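Home News Local Business Tech Events Contact

Okgate shop puts two robot hands through the soft toy test

OKGATE - Two robot hands, one pile of stuffed animals, and a whole lot of dropped toys. That was most of Saturday at Tosine, the small automation outfit off the Fenport road, where staff have been comparing grippers ahead of a decision on which one to build into their next sorting arm.

The job sounds easy. Pick up a soft thing, move it, hand it over. Soft things are the hard part, says the company. A box has edges. A plush toy squashes, sags, twists around and slides out the side when the arm picks up speed.

Tosine wants the arm for returns work. Toys, slippers, cushions, the kind of stuff that comes back to a warehouse in no particular shape and has to be looked at and put somewhere. Right now its customers do that by hand.

The plan for the trial: 20 toys, 8 tries each, same toys for both hands. Each try scored on the grab, the lift and the handover to a person. Handovers get their own column on the sheet because that is were most of the trouble was in earlier rounds. Let go too soon, toy on the floor. Let go too late and the person ends up in a tug of war with a motor.
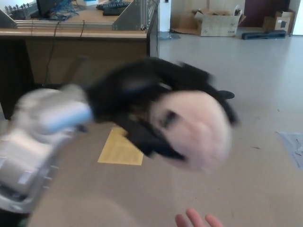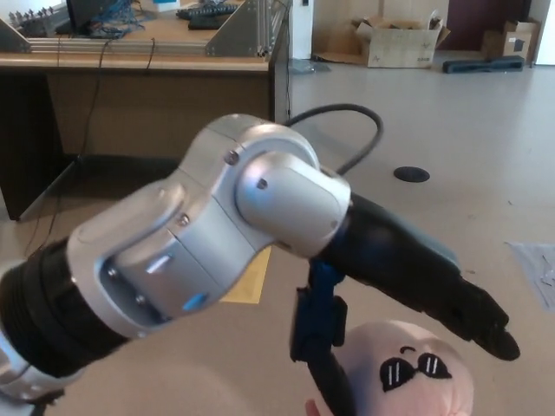
Plush toys at Tosine: a panda with a hand reaching up below it, first photo, and a pink toy in black sunglasses under the black robotic hand, second.

Full scores are not out. The company would only talk in general terms, and said it wants to run the worst toys again before it puts a number on anything. Long fur is a headache for the cameras. So is anything black, which can come up as a hole where the toy should be. Round toys with no arms or legs were described as "a pain," no further comment.

One hand is an off-the-shelf unit. The other uses fingertips made by Tam, a two-person supplier also in Okgate, which has been trying out softer and softer pads since February. Softer holds better, up to a point. After that the finger bends before the toy does and the grip goes sloppy. Tam has a new set coming, a bit stiffer at the tip, same pad down the side.

Then there's the controller. Tosine is running both hands off the same one so the comparison is fair, but says the grip settings need to be tuned separately for each and that took longer than the testing. Speed is still up for grabs too. Slow moves are kinder to the grip. Slow moves also don't sell robots.

Price will matter. Tosine put the gap between the two hands at $2,000, before spare parts, and fingertips wear out. How fast they wear out is the next thing on the list, a longer run with the arm doing the same pick over and over until something tears or comes lose.

A Fenport warehouse has offered floor space for a proper tryout once the choice is made. No start date on that. The warehouse wants to see handovers working with its own people first, gloves on, since thats how they work on the dock in cold weather. Gloves have not been tested yet.

Tosine said it expects to pick one hand and stick with it. Keeping both would mean two sets of spares, two sets of settings and two lots of training, and the shop is not big enough for that.

More when the scores are in.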